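Enska open day, Wastden, 25 Apr 2019

Rommel Sison's talk was on pose tracking for hand-held grippers - mostly drift.
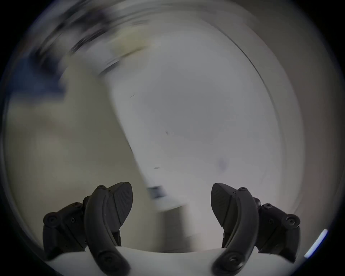
How does the tracker cope with fast turns?
It leans on the inertial data until the view sharpens.

Imelda Barredo covered cloth handling. Her planner scores 20 grasp points per fold. 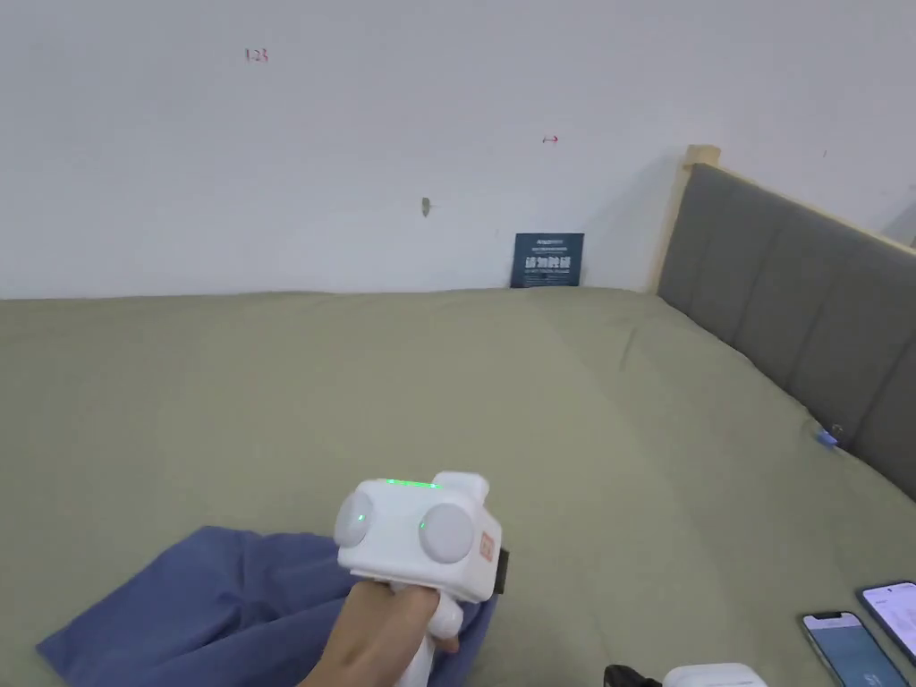

White gripper held over the dark-blue cloth.

Replay tooling came last; logs sync to 15 ms.

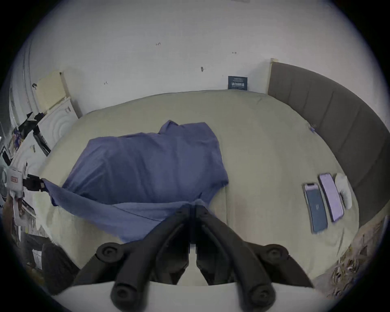

Fingertips at a fold in the blue garment.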